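Fultum Demonstration Telegraph Set, Two Stations

Item group: Classroom and Museum Equipment / Communication History
Maker: Fultum
Price: $3,730 per set
Shipping: by freight, from our Wetley warehouse

Overview

The catalog from the maker says this set lets students "relive the birth of instant communication." We would put it lower than that. It is two keys, two sounders, a battery box and a spool of wire, and it lets people in one room tap messages to people in the next. Plenty of buyers are happy with that. A few have sent it back because they expected a museum piece, so please read the whole page first.

The keys are new castings based on a late pattern. The maker calls them "authentic." We asked which original they were copied from and got two different answers, so we list them as reproductions and leave it there. The action is good, with a firm spring and a gap you can set by hand. The sounders are louder than you might expect and carry well across a gym.

What's in the crate

Two keys on hardwood bases
Two sounders
One battery box (batteries not included)
200 feet of insulated wire on a spool
Code card, letters and numerals
Teacher's booklet, 60 pages

About the booklet

The wiring pages are clear and we have no complaint with them. The history pages are another matter. They tell the old story of a lone genius and a single bright idea, and they skip most of the people who had working lines before him or who fixed the parts that didn't work. There is also a chart showing progress as a line that climbs forever. We don't know what the vertical axis is supposed to measure, and the maker hasn't told us.

Vasilică Nedelcu, who buys for our history line, wrote a four-page insert with a better reading list. It goes in every crate at no charge. You can use it or throw it out.

How it compares

The Leemans set costs less and has plastic bases. It works, but the key wobbles once the screws loosen, and they do loosen. The Cloltora set has a nicer finish and comes with a paper tape register, which students love and which jams. If you need the tape, buy the Cloltora and keep a screwdriver near. If you only need the clicking, the Fultum is the one we'd pick, though we still think it is priced high for what it is.

The maker rates the key contacts for 2,000 hours. We have not tested that and don't know anyone who has. Treat it as a hope.
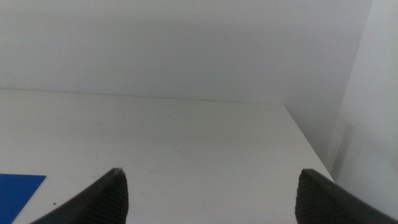 Dark gray gripper fingers with cross-hatched pads, white tabletop.

Ordering and returns

Schools can order on a purchase order. Everyone else pays up front. Orders placed in February ship slowly because of our stock count.

Returns are accepted in the original crate only. Wire that has been cut off the spool can't come back — measure your hallway before you snip.

Spare springs, contact screws and code cards are sold singly. The battery box is not, and we have asked the maker to change that.

Page last checked Dec 10, 2022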